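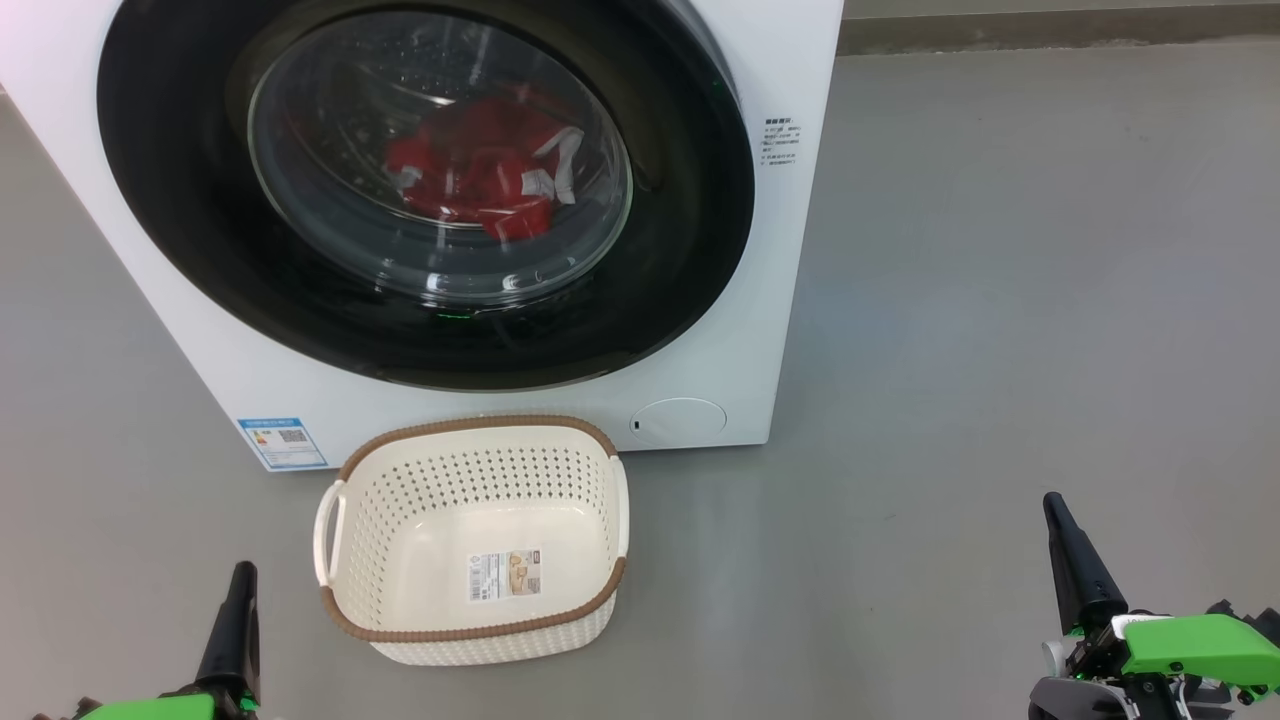
Front loader, door shut, red things inside

From: Mal-soon Seok
To: Wuneo neighbors list
Subject: Re: team shirts and the pink problem

Hyun-seo Wi wrote:
> Does anyone have a method for the Ivska club shirts? I put 19 of them
> through on warm in November and every white collar came out pink. I'm
> ready to pay for new ones, but the quote was 350 and I'd rather not.

Dear Hyun-seo, and hello everybody,

Oh, I felt for you reading this! Please don't order anything yet. We had the same trouble when my daughter played for Yang, and most of those collars came back. Soak them overnight in cool water with oxygen bleach (the powder kind, never chlorine), and keep them out of the dryer until you're happy, as the heat sets the pink. Two of ours needed a second night, and one I gave up on and wear for gardening.

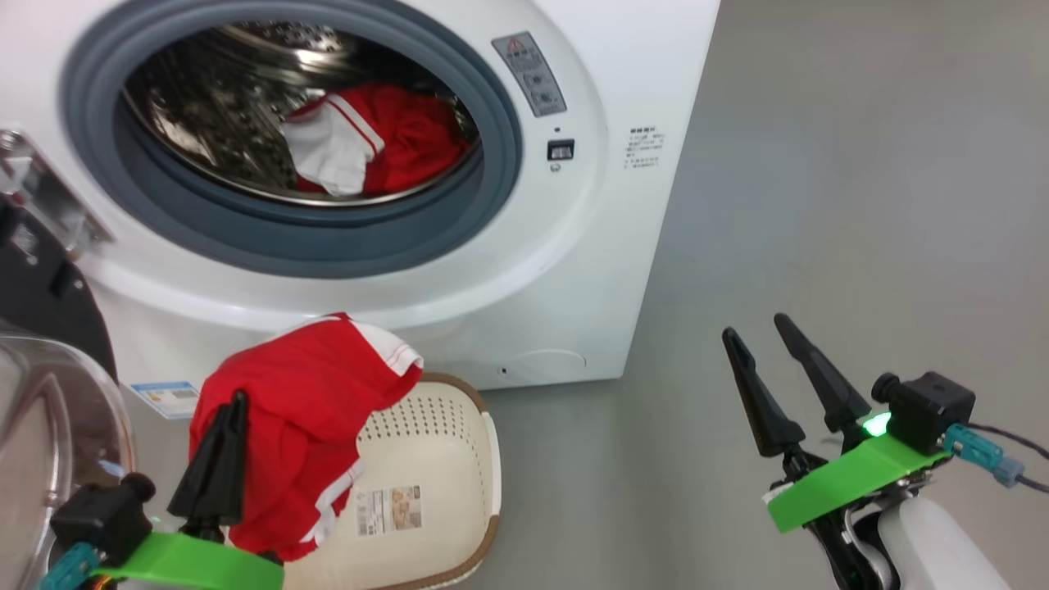 Red dye is the worst for this, and new shirts are worse than old ones. I do the first three washes cold, nothing else in with them, and I take them out as soon as the machine stops. A red top with white trim left crumpled in the drum like that one is lying with its white collar or sleeve band folded against the red, and if it's damp that's just where ours picked up their pink. Emel swears by vinegar in the rinse, but I tried it for a whole season and couldn't see any difference (sorry, Emel).

I still have most of a tub of the powder, so come by after six any evening and take what you need. Bring a jar with a lid!

Warmly,
Mal-soon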